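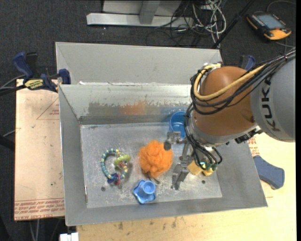

Trier un bac d'objets mélangés, c'est la corvée que j'ai le plus souvent à la maison et à l'atelier, et c'est aussi celle que l'on promet depuis longtemps aux machines. On me demande si cela vaut la peine d'attendre. Ma réponse est non, pas encore, mais on peut déjà apprendre quelque chose de leur manière de travailler. Prenez une fleur de douche orange, un gobelet bleu translucide et un anneau de bébé avec ses breloques : pour la main, ce sont trois gestes que l'on fait sans réfléchir. Pour une pince en métal, ce sont trois problèmes différents. Le filet s'écrase et s'accroche, le gobelet translucide est difficile à voir pour une caméra, et l'anneau peut se prendre par le bord ou par une breloque, avec un résultat très différent.

Voici donc mes conseils, pour ceux qui trient à la main et pour ceux qui pensent un jour confier ce travail à un appareil.

Étaler avant de trier
Ne remplissez jamais le bac jusqu'en haut. Avec quelques objets séparés, on prend juste du premier coup. Dans mon atelier, à Luststead, je verse en 2 fois et je vais plus vite qu'avec un seul gros tas.

Choisir un fond uni
Un fond gris ou blanc, sans motif, aide les yeux fatigués comme les caméras. Le métal brillant est solide et se lave bien, mais il fait des reflets. Si cela vous gêne, posez un tapis mat dans le fond.

Fixer le bac
Un bac léger se déplace quand on cherche dans les coins. Deux serre-joints sur le bord suffisent. Mettez une cale de feutre sous le patin si la tôle est mince.

Préférer les bords inclinés
Les petites pièces redescendent vers le milieu. Dans un bac à parois droites, elles restent dans l'angle, et c'est là que les doigts (et les pinces) ont le plus de peine.

Traiter à part ce qui est mou
Filets, éponges, chiffons, ficelles : sortez-les en premier. Une boucle de cordon attrape facilement un autre objet et l'emporte avec elle.

Et les machines, alors ? Pour des pièces identiques, bien rangées, elles sont déjà excellentes. Pour le panier de la salle de bain, je reste prudent. J'ai chronométré mon propre tri un soir de mai : 62 objets en 5 minutes, en écoutant la radio. Je ne connais pas d'appareil domestique que je laisserais faire la même chose sans le surveiller – surtout avec des jouets d'enfant, que l'on ne veut ni rayer ni casser.

Si vous avez un bac qui vous rend bien service, écrivez-moi ses dimensions. Le mien a 16 centimètres de profondeur et je le trouve un peu trop haut pour travailler assis.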